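Search this site
Enter keywords

About Anby Furniture Restoration

Anby is a furniture repair and restoration workshop in Jandport. We mend, refinish and re-upholster household furniture for private customers, and we do a smaller amount of work for hotels, letting agents and schools. Most of what comes through the door is between 40 and 100 years old, but we will look at anything made of solid wood or good veneer.

How we started

The business began as a chair repair service, working from one unit behind the old rope works. Chairs are still the largest part of what we do. Loose joints, broken rails, split seats and worn cane make up a good share of the bookings in any month. We took on the unit next door when customers began asking for tables and dressers to be done at the same time, and we later added a separate finishing room with its own extraction.

In our last full year we completed 2,112 jobs. Of these, 1,656 were chairs, sold or booked singly or as part of a set. The rest were tables, chests, cupboards, desks and a few clocks, for which we repair the case only and leave the movement to a clockmaker.

Our team

Six people work here full time. Four are bench restorers, one does upholstery and one runs the office and the collection van. Trainees spend their first year on stripping, cleaning and gluing before they move on to veneer and turning.

Clernuma

In October we took over the stock and customer records of Clernuma, a timber and fittings supplier that had traded in the town for many years. This gave us a store of 3,000 handles, hinges, castors and escutcheons, many of them patterns that are no longer made. If you need one handle to match five others, send us a photograph with a ruler beside it. We will check the drawers and reply within a week. There is no charge for looking.

Customers of Begum Upholstery should also contact us. Begum has closed its Jandport shop and passed its outstanding orders to us, and all deposits paid will be honoured.

How we work

Estimates are free if you bring the piece in. For larger items we can quote from photographs and confirm the price when we collect. We ask for a third of the cost on booking and the balance on completion. We use hide glue where the original joint used it, and shellac, oil or wax depending on what is already on the surface. We do not dip-strip. 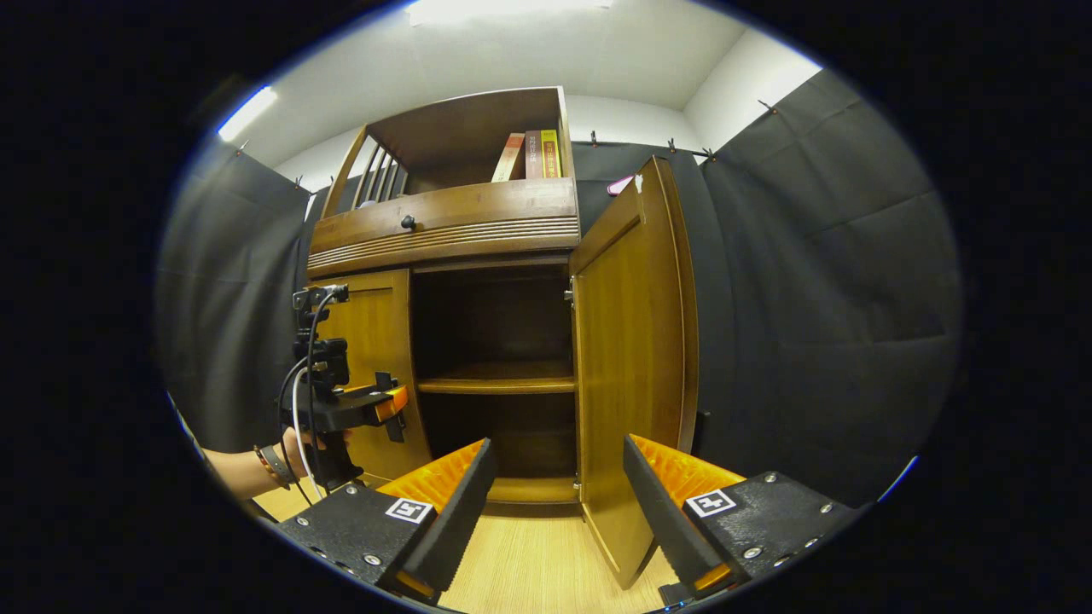 Page last changed: May 30, 2025

Cupboards and dressers usually take longer than chairs. Drawers may need new runners, and doors often have to be rehung once the carcass is square again. Please empty drawers and shelves before collection and tape any keys to the inside of a door. Broken spindles can be turned to match, and it helps if you keep the pieces.

Visiting us

The workshop is at the far end of the rope works yard, with parking for two cars beside the loading door. Ring the bell and wait, as we may be using machinery. Dogs are welcome in the office but cannot come through to the benches.

Shares: 14
Comments: 2

Related pages
Prices and lead times
Caring for a waxed finish
Matching old handles
Chair caning and rush seats
Collection and delivery areas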